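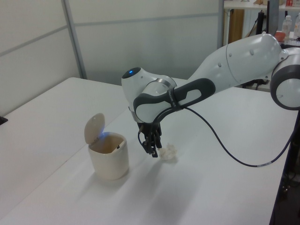

Can the Fanstead teaching kit get an arm doing a simple pick-and-drop job if you don't write code?

Most people could manage it in an afternoon, as long as the arm and gripper are already bolted down and working. The kit covers the teaching part. It does not cover getting your hardware talking to the network in the first place, and that took us longer than everything else put together.

OK, quick review, writing this between jobs so forgive the mess.

What it is: Fanstead, sold by Poojary. Software license, a little box that sits between the arm controller and your PC, a printed guide, and phone support. You lead the arm through a task by hand, a handful of times, and it builds a routine out of that. No arm in the box. No gripper either. Worth saying twice because the web page is not clear on it and Inger Egilsson, who does our ordering, had to call them to find out.

Price: $125 a month for one arm. No setup fee. Cancel whenever. I've seen worse.

Setup. Guide is 26 pages and pages one through nine are cabling. Good pages. Then it gets to network settings and you get half a page and a screenshot from an older version with the buttons in differnt places. Lost most of a morning there. Phone support picked up fast and the guy knew it right away, it's a firewall thing, he walked me through it. So why isn't it in the guide. Print it on the box lid.

Once it was connected, 20 minutes to the first routine. That part is as easy as they claim. Press record, take hold of the arm, move it, open and close the gripper from the screen, stop. Repeat with the object somewhere else. It asks for five passes at minimum. Do more. Five gave us a routine that only liked one side of the table.

Test job: crumpled paper off a white table, into a small flip-lid bin. Sounds silly. It's a better test than it sounds. Wadded paper is never the same shape twice and it squashes, and white on white is rough on any vision software. Two-finger gripper with skinny fingers coming straight down. If a kit can deal with that it can deal with most of the light stuff we'd want from it.

How it did: well, mostly. We ran 500 cycles over the trial, new wad every so often, moved around between runs. It got solid after we retaught it with more passes. The misses were nearly all the same miss. Paper sitting in the arm's own shadow, gripper closes a bit short, comes up with nothing. To be fair to Fanstead, it knows. It checks the finger gap, sees it's closed all the way, backs off and tries again. Three tries, then it stops and beeps at you. I'd like that to be a setting. It's not.

Other complaint, the drop. It wants to let go high. Fine for a wide tub, not so great for a small bin, a light ball of paper will catch the rim and bounce out. You can lower the release point but the menu for it is buried under "Advanced > Place > Offsets" and the value is in millimeters with no preview. Type a number, run it, watch, type another number. Cirilo Montes got it dialed in by sticking a ruler to the side of the bin. Works. Shouldn't have to.

Lid stays open for the whole thing, by the way. I tried teaching it to flip the lid first. It learned it, kind of, then nudged the bin every time and the drop was off from there. Support says two-step jobs with a moving part are "on the list." Don't buy it for that today.

Noise: none from the box, no fan. Runs warm. Keep it off the floor.

Cable management is on you. If you've got a gripper cable hanging in a loop off the forearm, teach with it exactly how it'll run. I re-clipped ours after teaching and the arm started stopping itself at one spot, cable was pulling tight. Retaught, fine. One line in the guide about this would have saved me a lunch.

Compared to Sostari: we had the Sostari package last April. Slower to teach, uglier screens, way better manual. Sostari also lets you edit single points in a path after recording. Fanstead makes you redo the whole pass. If your jobs are long and fussy, I'd look at Sostari first. For short grab-and-drop stuff Fanstead is quicker and it adapts more when the object moves. Have not tried Allitz, somebody email me if you have, the demo looked good but demos always do.

Things I liked, in no order. The stop button on screen is huge and always there. Routines save as small files you can copy to a second PC. Updates ask before they install. Speed slider goes way down, which is what you want on day one with people leaning over the table.

Things I didn't. Log only keeps one day. Screen text is tiny. The sound it makes on an error is the same sound it makes when it's done, so you look up every time.

Who should get it: small shop or lab, arm already sitting there, light objects, jobs that change a lot. Somebody on staff who is patient with network settings for one morning.

Who shouldn't: anyone needing lids, drawers, two-step anything. Anyone who needs a record of what ran last week.

We're keeping it month to month for now. Four stars out of five, would be four and a half with a proper offsets screen. Will update this if they fix the retry setting, Inger has a ticket in with them and they've at least answerd it.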